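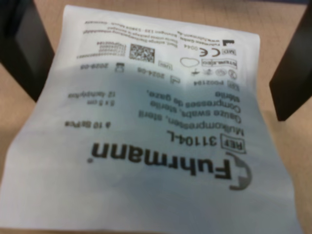
Theda Wiegand, Pankaj Chaturvedi, Demetrius Kapoor
Tirnbridge Robotics Group. README last touched Thu 9 January

Clirkik: sorting medical consumables from wrist view, with regrasp labels

Quick readme so people can start loading things. Proper write-up is coming, ask Pankaj before citing numbers.

What it is

Teleoperated pick and place episodes with small medical consumables, mostly packaged. Arm picks an item off the bench and puts it in a bin. Every episode has a regrasp label, which is the bit we care about. The question was whether a policy does better on flat, floppy packages if it's told during training when the operator gave up on a grasp and came in again at another angle. Short version: yes on pouches, no real change on anything with a bit of height to it.

Items

Sterile pouches (gauze swabs and similar), wrapped bundles, small loose bits. Packages go down in whatever orientation they land in, so lots of print is upside down to the wrist camera. We don't rotate frames. The Fuhrmann 5 x 5 cm gauze pouch, REF 3110 4-L, is the one to look at first if you want to see what flat and crinkly does to a grasp. Item names in items.csv are ours and not the manufacturers', please don't use them as product names anywhere.

Printed text is often legible in the wrist view. Demetrius ran an OCR pass for the item table but it's patchy, small type near the top of pouches is usualy too soft to read. Treat the ocr_raw column as a hint.

How the labels were made

Operator drives, a second person watches the replay afterwards and marks each grasp attempt. Three labels: clean, regrasp, dropped. 2 annotators per episode, disagreements went to Lieselotte Hellwig and her call is final. Her notes are in notes_lh.txt, worth reading before you complain about a label.

Known fuzzy case: fingers close on one edge of the pouch, it folds, it still lifts. We called that clean. Valentin disagrees and he may be right. If you want it the other way, filter on fold_flag.

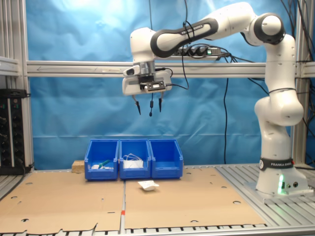 The method itself is plain. Albers is the baseline policy, behaviour cloning from wrist and scene views plus joint state. Atis is the same network with one extra head that predicts the grasp label over the next 20 steps, trained together, head thrown away at run time. No extra sensors, no planner. Scene layout stays simple on purpose: three blue bins side by side on the cardboard, Franka arm reaching in from the right, blue cloth behind. The bins give a strong colour cue and we suspect Albers leans on it more than Atis does, haven't tested that properly.

Results so far

Evaluated on 200 held-out starts, same starts for both policies. Atis finished more of the pouch episodes and needed fewer second tries. On wrapped bundles they came out even. Small loose items: Atis slightly worse, it hesitates above the item and sometimes times out. Pankaj thinks the head is learning "slow down near anything pale". Could be.

Tables are in results/, regenerated from the logs with make_tables.py. The old PDF floating around has the pouch and bundle columns swapped, bin it.

Layout

episodes/ one folder per episode, wrist and scene video, joint log
labels/ one csv per annotator, plus merged.csv
items.csv item table, incl. ocr_raw
splits/ train, val, heldout. Don't reshuffle heldout
results/ tables and the raw eval logs

Things that will bite you

Gripper width is in metres in the joint log and millimetres in merged.csv. Sorry. Fix is on the list.

Cables show up in the scene view and move between episodes. If you do background subtraction you'll get ghosts.

Bin contents are not reset between episodes in the same session. An item in a bin at the start is left over and not a target. The starting contents are in the session log, not in the episode folder.

Timestamps drift a bit between the two views on long episodes. align.py handles most of it, check teh first and last frame by eye.

Not suitable for

Anything clinical. Nothing in here says whether a package is intact, and there are no labels for damage or expiry. Also one arm, one bench, one set of lights, so don't expect it to carry over to your lab without some finetuning.

Licence and contact

Research use only, see LICENCE. Data questions to Theda Wiegand, training code to Pankaj Chaturvedi. Valentin Voicu looks after the rig, go to him for calibration files.

TODO
fix width units
per-item breakdown for Atis
fold_flag for the early sessions, currently blank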